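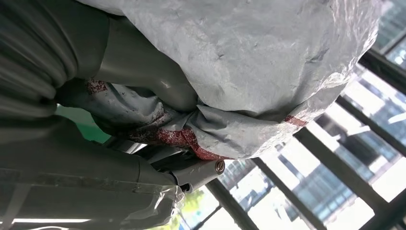
From: Mimoza Halilović
To: Dinbridge Allotments list
Subject: Re: [allotments] Water for the lower plots, and the hose rota

Dear Cameron, dear all,

Thank you for writing down what was said at the gate. I was not there on Saturday, so I answer by mail. I put my replies under your words.

Cameron Rutherford wrote:
> The pressure on the lower plots is hopeless after 6 in the evening.
> Craig thinks the pipe is too narrow and wants us to pay for a new
> one from the road. The quote from Birkett is 677 pounds without the
> digging. I would like to hear from the people who have plots down
> there before we say yes.

I have plot 18, which is the last one before the hedge, so I think I am one of these people. It is true that in the evening I get very little water. But I must say that in the morning, before eight, the same pipe fills my can quickly. If the pipe was too narrow it should be weak in the morning also. My opinion is that too many taps are open at the same time, and one of them, near the compost bays, does not close fully. I have turned it with both hands and it still runs. Please can we change the washer in this tap first and then look again in two weeks? A washer costs very little, and I am ready to do it myself if somebody shows me where the main valve is. I have looked behind the shed and did not find it.

> Second thing. Areti asks whether we can have more butts, so that
> people stop using the mains for everything.

Yes, I agree with Areti. In the place where I grew up we kept rain water for the tomatoes and the beans and used the well only for washing. I have now one butt of 100 litres on my plot and in a normal week it is enough for the beans, but not for the courgettes. A bigger one would be better. Iona MacAulay has told me that a farm near Haker is selling used tanks of 900 litres. I do not know what was kept in them before, and we must ask this question before we pay anything. Two of these tanks could stand behind the shed and take the water from its roof. The gutter there is broken on the left side and has to be repaired before it is any use.

> Third, the rota. Odd plots one day, even plots the next?

For me this is not a good system, I am sorry. I work late shifts and some days I cannot come at all, so if my day is a working day my plants wait too long. I would prefer that we divide by hours: lower plots until nine in the morning, upper plots after. The evening could stay free for all, but with cans only and no hoses.

One more small matter. The person who has borrowed the long green hose, please put it back on the hook before September, when it is my turn to clean the shed. I do not need it, I only want to tick it on the list.

I have too many leeks again. They are in a bucket by my gate, please take.

With kind regards,
Mimoza
(plot 18)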